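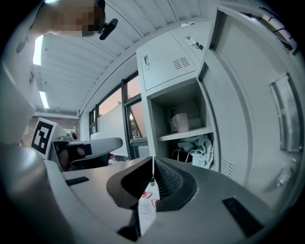 Where should the ceiling lights be when you're doing close handwork at a table?
Off to the side you don't work with, running the same way you face. Right-handed, light from the left. Left-handed, flip it.

Workrooms and Small Interiors, unit 5
Light, ceiling, chair
Notes from the session, plus what I skipped over. Dated December 10, 2025, replaces the October version.

1. Ceiling first

Most people start with the desk. Start by looking up. The ceiling is the biggest surface in the room with nothing standing in front of it, and it sends a lot of the light back down.

White slats, like the ones over our heads: good bounce, some shadow in the gaps, seams catch dust. Strips run all one way so the room looks longer in that direction. Dark slats -- looks great in a restaurant, terrible for reading a label.

Flat painted plaster: brightest, also the loudest. See section 4.

Fluorescent strips. Not pretty but the light is wide and even, and a long tube makes a softer shadow than a single bulb. Two strips side by side soften it more. Watch for:
- tubes of different color next to each other (one yellowish, one bluish, your eyes never settle)
- flicker at the ends, change the tube or the starter
- glare on anything glossy, coated paper especially

Test: hold a pencil upright on a white sheet where you'd work. One hard dark line = source too small or too far. Faint smudgy shadow = fine. No shadow at all = fine for copying, bad for anything with texture, you can't see the surface.

2. The figures from class

Going over this again as I went too fast.

The Plaltthorpe workroom: 2,000 lumens out of the fitting, 1,655 after the cover went on. So the cover eats 345. Divide by 2,000, a little over 17 percent. Worth it? In a room where people look up a lot, probably. In a storeroom, leave it off.

Don't mix up lumens and lux. Lumens is what leaves the lamp. Lux is what lands on the table. If you only write one thing on the test paper with a unit on it, get that one right.

3. Chairs

Office chair with a mesh panel: cooler to sit in, lighter to move, lets some light through so it blocks less of the room. Padded back: warmer, quieter, shows stains.

Armrests. For typing, helpful. For handwork over a table they get in the way -- they hit the table edge and you end up sitting too far back with your shoulders pulled forward. Either lower them under the tabletop or get a chair without.

Height rule for seated handwork: elbow level with the table or a touch above it. Not the computer rule, that one is about the screen too. Feet flat. If feet don't reach, footrest, don't drop the chair.

Standing and leaning over a low table is the worst of both. Back goes after a few minutes, and your own head makes a shadow right on the work. If the job needs to be done standing then raise the table.

The Torusach chair layout (the one on the board, with the arrows): leave enough behind each chair to push back and get up without anyone else moving. Draw it with the chair OUT. Half the plans handed in last time had every chair tucked in, looks roomy, isnt.

4. Brick

Bare red-brown brick on one wall. What it does:
- soaks up light, far more than a painted wall
- warms up the color of a cold white room
- breaks up sound a little as the surface is uneven. Only a little. It's still hard
- sheds grit if the mortar is old, so seal it or keep paper goods away

Put the brick at the far end, not beside the table. As a backdrop it rests the eye. Next to your work it just makes that side dim.

Sound: hard floor + hard ceiling + brick = everything rings. Rug, curtain, a full bookshelf. Gaps between slats can help if there is soft backing behind them. Without backing, not much.

5. Small stuff on the table

Paper cups, scraps, labels, folded notes. They pile up. Two habits:

One tray for things in use, one for things finished. Different colors. White paper on a white table disappears, so pick a mid-gray or a green tray. Anything printed in red stands out well under white light and goes muddy under yellow light, keep that in mind if you sort by color.

Drinks go on a separate surface, lower than the work and behind you. Khương method is to have a shelf at knee height for this, which I like less, people kick it.

6. For next time

Read the Zarkel worksheet, pages 1 to 37, skim the tables. Bring a floor plan of a room you use every day, hand drawn is fine. Mark on it:
ceiling type and which way any slats or seams run
every light, with a line showing the long direction
chairs, pulled out
which wall is darkest
where your hands are when you work

Then do the pencil test in that spot, morning and after dark, and write both results in the margin. Use a ruler for the walls please. Plans with no scale on them will be handed back.

Late plans go in the tray by the door, not under it.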